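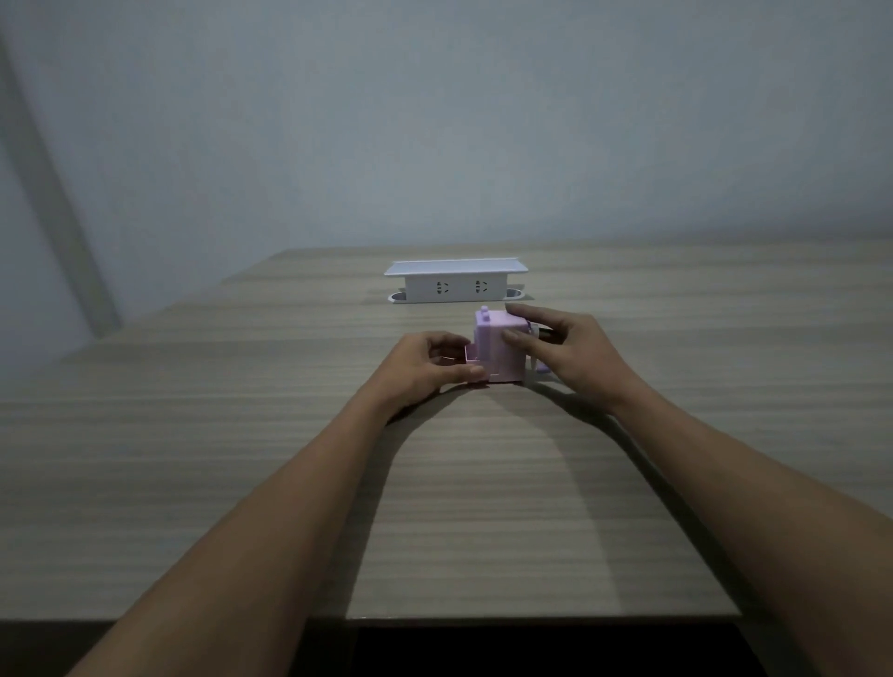 Javiera Zúñiga told us in her second interview that the robot had not taken any work off her table, it had only changed which part of the work she noticed. Before the cell was installed she did each small assembly from start to finish and, in her words, "you stopped seeing your own hands by ten in the morning." Now she does a job a few times at the start of a shift so that it can be recorded, and after that she mostly checks what the cell has done. We begin this section with her remark and not with the output figures, as it came up in some form in nearly every interview at the Istutia site.

Figure 3. Manual handling of a small hand-crank pencil sharpener at a table, from the worker's point of view.

4.2 Changes to the handling task

The Istutia site checks and repacks small desk goods for Troncoso, a wholesaler of school and office supplies. The goods are light and cheap, and most have at least one part that moves. The hand-crank sharpener in Figure 3 is a fair sample of the type. It has a shaving drawer at the front and a crank at the side, and both have to be tried before the item is passed. Workers call this "the feel check". There is no written standard for it. The work sheet says only that moving parts should move freely, and the rest is learned from whoever is at the next table.

The Filtov cell was brought in during January to take over the feel check for the simpler items. It learns from recordings made by the workers, taken from head height so that both hands can be followed. We collected 2,293 recordings during the study period and kept those in which the item and both hands stayed in view for the whole check. Nine workers took part in recording, all of them on a voluntary basis and at their normal hourly rate.

The two-handed nature of the task was the first difficulty. When asked, workers described the job as "turn the handle" or "pull the drawer", as if one hand did it. In practice the other hand was always busy holding the body still, and it moved as the load changed. In Figure 3 the left hand is at the drawer corner while the right cups the body from the side near the crank. Several workers were surprised when they saw their own recordings. One said she would have sworn she kept her right hand flat on the table.

The second difficulty was that no two people did it the same way. Some put the item down between steps and some held it off the table for the whole check. The shift lead had expected us to pick one method and train everyone to it. We did not do this, partly on the advice of the workers, who pointed out that hand size and old injuries had a lot to do with it. The cell was trained on the full range of methods, and this slowed the early weeks down.

4.3 What the workers do now

By the end of the study the cell handled 70 per cent of the items sent to it without a person stepping in. The remaining items went to a side tray and were checked by hand. Of the items the cell passed, a second check by a worker agreed in 94 per cent of cases. Most of the disagreements were over stiffness. Workers would pass a stiff drawer if they thought it would loosen with use, and the cell would not, or the other way around.

The side tray has become the main source of complaint. Under the old system a worker met easy and hard items mixed together, and the easy ones served as a kind of rest. Everything in the tray is hard – it is there for that reason – and people who spent a full shift on it reported more sore thumbs and more annoyance. After this was raised at a Wednesday meeting, the site moved to turns of 33 minutes on the tray, followed by recording or packing. The length was set by the conveyor timer and has no other basis. Workers said it was an improvement but would have liked to choose the length themselves.

Recording was better liked than we had expected. It is slower than ordinary checking, and it is the only part of the day when someone asks a worker why she does a thing the way she does. Newer staff also began to use the recordings to learn from, a use we had not planned for. At the Skudstead site, where the same cell was put in but recordings were made by an outside team, workers showed much less interest in the system and reported faults less often. The two sites differ in other ways as well, including product mix and length of service, and we would not lean too hard on the comparison.

Pay grades did not change at either site during the study. At Istutia the question of whether recording should be paid as training work had been raised with management and was still open when we left.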